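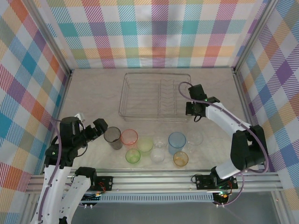
Ravness > Hausküche > Protokolle > September
Suche Suchbegriff eingeben Los
Zuletzt aktualisiert: September

Protokoll der Küchenrunde Ravness
Ort: Raum 402
Beginn: 11 Uhr
Anwesend: die Küchenrunde, dazu Gäste aus dem Büro Kallis
Protokoll: Schriftführung der Küchenrunde

TOP 1: Protokoll der letzten Runde

Wird ohne Änderungen angenommen. Der offene Punkt zum Wasserkocher wandert in die nächste Runde, weil das Angebot von Pradano noch fehlt.

TOP 2: Die bunten Becher

Große Freude über die Becher! Die Runde ist sich selten so schnell einig gewesen: Die durchsichtigen Farben machen richtig gute Laune, und endlich findet man nach dem Mittagessen den eigenen Becher wieder, ohne an fünf Henkeltassen zu schnuppern. Besonders viel Zuspruch bekommt der große blaue, dicht gefolgt vom rauchgrauen. Für den blassgelben wird mehrfach und mit Nachdruck geworben, er sei in der Sammelbestellung bisher völlig unterschätzt worden.

Die Gäste aus dem Büro Kallis fragen, ob die ganz klaren Becher bleiben sollen, die man auf dem hellen Tisch so leicht übersieht. Antwort: ja, unbedingt, sie sind für Besuch gedacht.
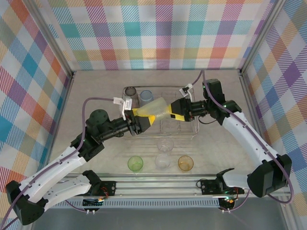

Der blassgelbe Becher, dazu der rauchgraue und der hellblaue im durchsichtigen Gestell.

Beschluss: Die Becher werden nicht fest vergeben. Wer eine Lieblingsfarbe hat, darf sie morgens nehmen, nachmittags gilt freie Wahl. Einstimmig.

TOP 3: Drahtkorb oder Kunststoffgestell

Längere und sehr lebhafte Aussprache. Für das Kunststoffgestell sprechen die Fächer: Jeder Becher hat seinen Platz und steht aufrecht. Für den Drahtkorb spricht, dass neben die Becher auch noch Teller passen, die kommen in den schmalen Teil mit den Zickzackdrähten. Im Korb können die Becher außerdem auf der Seite liegen, das sieht fröhlich aus und man kommt gut an die Ränder.

Einwand: Liegende Becher rollen, wenn der Korb nur halb voll ist. Vorschlag dazu aus der Runde: immer an der linken Wand anfangen und die nächste Reihe dagegenlegen. Das hat viele überzeugt (und eine spontane Vorführung mit Kaffeelöffeln ausgelöst).

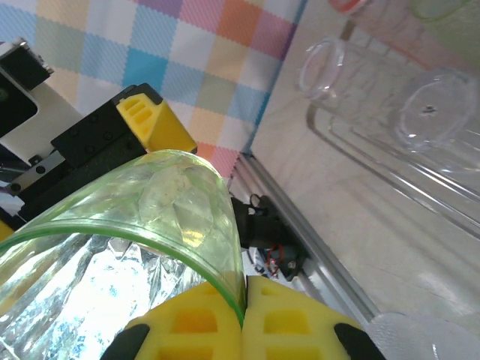
Beim Einräumen soll am Rand angefasst werden, nicht innen. Die Runde bittet darum, das auch neuen Kolleginnen und Kollegen gleich am ersten Tag zu zeigen, es ist wirklich schnell erklärt. Benutzte Alufolie kommt bitte in den Wertstoffbehälter, glatte Stücke dürfen in die Schublade zurück.

Beschluss: Beide bleiben, der Drahtkorb und das Kunststoffgestell. Nach 3 Wochen wird erneut gesprochen. Angenommen bei 2 Enthaltungen.

TOP 4: Karostoff

Der bunte Karostoff gefällt allen sehr. Die Gruppe Dizon hat noch einen Rest im Lager und würde ihn für die Fensterbank in 402 abgeben. Herzlichen Dank dafür! Gesäumt wird er in der Nähwerkstatt, Maße liefert die Küchenrunde nach.

Offen bleibt, ob der Stoff bei 40 oder bei 60 Grad gewaschen werden kann. Dizon schaut auf dem Ballen nach. 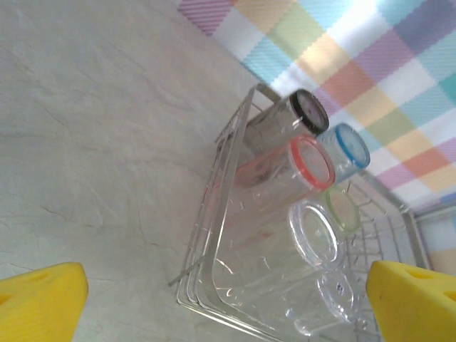

TOP 5: Verschiedenes

- Der Schrank über der Spüle wird umgeräumt: Becher nach unten, Vasen nach oben.
- Nachbestellung von Bechern erst nach der nächsten Runde. Farbwünsche bitte in die Liste an der Tür eintragen, Grün ist dort schon sehr beliebt.
- Das Büro Kallis bringt zum nächsten Treffen Zwetschgenkuchen mit. Die Runde nimmt dies mit Begeisterung zur Kenntnis.

Nächste Runde: im Oktober, wieder um 11 Uhr in Raum 402.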